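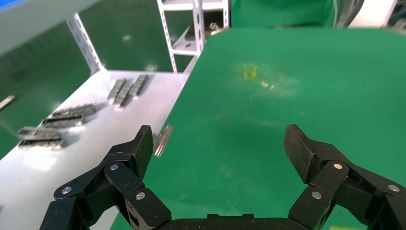 Fingers open over the green mat, metal strips on the table to the left.

About Sudura

Sudura is the student robotics project at Jomum College. We meet on the ground floor of the Ayala building, in the long room past the print shop, and we try to get robot arms to pick up small bits of metal and put them where we want them. Sometimes they do.

Most pages like this one begin by telling you that robots are about to change everything and that the young people in the photo will be the ones doing it. We've read a lot of those pages. A few of us joined clubs on the strength of them and spent a year steering a toy car round a strip of tape. So we've tried to write the page we would have wanted to find, and if it puts you off, then it has probably saved you a term.

How it started

Marleny Mosquera teaches metalwork and didn't want a robotics club. She had seen one come and go already, with a launch, a banner and a cupboard full of kits missing their wheels. What she agreed to, in December, was two evenings a week in a room nobody else had booked, on the condition that the students worked with parts that come out of a press and not with foam blocks. Foam blocks are soft, light, brightly coloured and all the same size. Anything can pick up a foam block. She still has one on her desk and will lend it to you if you'd like to feel clever.

The name came from Wilmer Henao, who wanted something that didn't have "bot" or "tech" in it. We voted and it won by one.

What we do

The job is handling small metal parts: thin stamped plates, brackets with turned-up sides, rows of little connector pieces. We move them from table to mat, from mat to tray, and back again for the next go. If that sounds dull, well, it is dull for long stretches. It's also very hard, and we don't think enough people say both.

A flat plate lying on a flat mat is a nasty thing to pick up. There is hardly any edge to get hold of. Come in a hair too high and the fingers close on air. Come in too low and they press into the mat and the plate slides off to one side. Shiny metal makes it worse, as the bright spots move about when the arm does and the software can take a reflection for a corner. You can spend a whole evening on lighting and end up where you began. Zhenhua Qiu spent four.

We work in turns. One student runs the arm, one resets the parts, one keeps the log. People always want to run the arm and hardly anybody wants the log, and after a month or so the better students have usually swapped round.

The log

The log is the part of Sudura we are proudest of, and it's a spreadsheet. Every attempt goes in, good or bad, with who was on, which part it was, which gripper, and what happened in plain words. "Slid left." "Dropped over tray." "Picked up two." "Leidy sneezed" is in there as well and has been left in.

When we last added it up there were 2,674 attempts. Of those, 147 were what we call clean: the part was picked up first time, carried, put down the right way round, and no human hand went near it. You can work out the percentage. We've been told more than once to leave that number off the website, or to wait until it looks better, or to quote only the good week. We would sooner have it here. It also covers everything from the first evening on, when we were closing the fingers by hand to see if they moved at all, so it's a bit harsh on the newer students, who do better than that. How much better depends on the part, and we don't have enough goes on each one to say.

Be wary of any robot video that is short, has music on it, and shows one go. Ask how many goes there were. Ask if it has been speeded up. We ask this of everyone who comes to speak to us, and some of them take it better than others.

Different hands for different jobs

There is a long-running argument in the room over grippers. Yesenia Sotelo is for two plain jaws that open and close and do nothing else. They are easy to understand, and when they fail you can see how they failed. Leidy Chambi is for hands with jointed fingers, which can come at a part from more sides and in theory hold shapes that jaws can't.
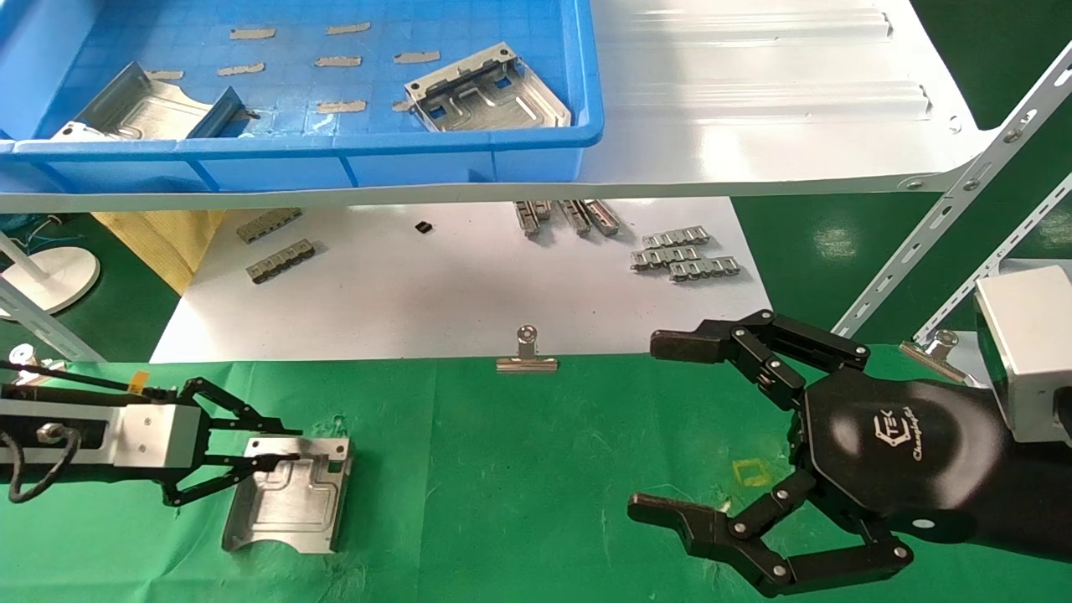
Neither of them has won. Jaws are good on a raised border, if there is one, and poor on anything that needs turning over. Fingers with joints look wonderful and have far more in them that can be set up wrong. Yesenia likes to point out that people have been picking things up with tongs for a very long time. Leidy likes to point out that they haven't done much else with them. If you join, you'll be asked which side you're on within ten minutes, and "it depends on the part" is the correct reply and will please neither.

Marleny's own view is that most of the trouble would go away if the parts were held in a decent fixture to begin with, and that a lot of clever robotics is spent making up for lazy workholding. She may well be right. It would leave us with less to do.

The Gerkier

We enter the Gerkier, which is a contest for college teams. You are given a tray of parts you haven't seen before and a set time to sort and place them, and there is a marked penalty every time someone touches the robot. We've gone in for it 2 times and been placed in neither.

We have mixed feelings about contests. They give the year an end point, and the last fortnight before the Gerkier gets more done than the two months before it. They also push people towards tricks. The first time, we spent weeks tuning for one sort of bracket that we were sure would come up. It didn't. Other teams had done the same with other brackets, and for a good part of the afternoon there was a hall full of arms waiting politely for parts that weren't there. The second time we did no guessing, got through more of the tray, and lost points for leaning over it. That was Wilmer, and he has asked for it to be put down to "the team".

We'll go again. We would like it more if the scores were published with the number of failed tries next to them, and we've written to say so. No answer as yet.

Who we are

Marleny Mosquera runs the sessions and holds the key. She signs off anything with an edge on it.

Zhenhua Qiu looks after the cameras and the lighting and wrote the first version of the software, which he would like you to know he no longer stands by.

Leidy Chambi came in from the textiles course, where she'd got used to cloth that moves when you don't want it to. She does most of the finger set-up and trains new students on it.

Yesenia Sotelo keeps the log in order. If your entry says "went fine", she will find you and ask what that means.

Wilmer Henao does wiring, shelving, and most of the talking on open evenings.

The rest of the group changes from term to term. Some stay for one session. We don't chase them.

What you will learn, and what you won't

We get asked by parents whether Sudura will lead to a job in robotics. We don't know. It would be easy to say yes, and the college would probably like us to. What we can say is that you'll learn to write down what went wrong in a way someone else can use, to measure before you cut, to tidy a cable so it doesn't catch on a moving joint, and to read a data sheet with some suspicion. A fair amount of that is useful in any workshop.

You won't build a walking robot. You won't build anything with a face. You will do some coding, less than you may expect, and a good deal of it will be changing one number and trying again. Students who already know how to code sometimes find this harder than the ones who don't, as they keep wanting to write it all afresh.

We also won't tell you that robots are coming for every job on the shop floor, or that they aren't. Marleny can pick up one of those plates without looking, while talking, with a mug in her other hand. Anyone making large claims in either direction is welcome to come and spend an evening with the arm first.

Joining

You need to be enrolled at Jomum on any course. You don't need your own laptop, any past experience, or to be good at maths, though you'll be asked to do some. Tie long hair back, wear proper shoes, and leave rings and bracelets in the box by the door.

Come to one session before you sign anything. New students reset parts on their first evening, and that means putting the same few bits of metal back in the same few places until it's time to go home. If you still want to come back after that, ask Yesenia for a login and she'll add you to the log.

The sessions stop for exams and for the summer. Messages left at the Ayala front desk do get to us, slowly.

Page last changed 25 June 2022. The figures under "The log" are checked when one of us remembers.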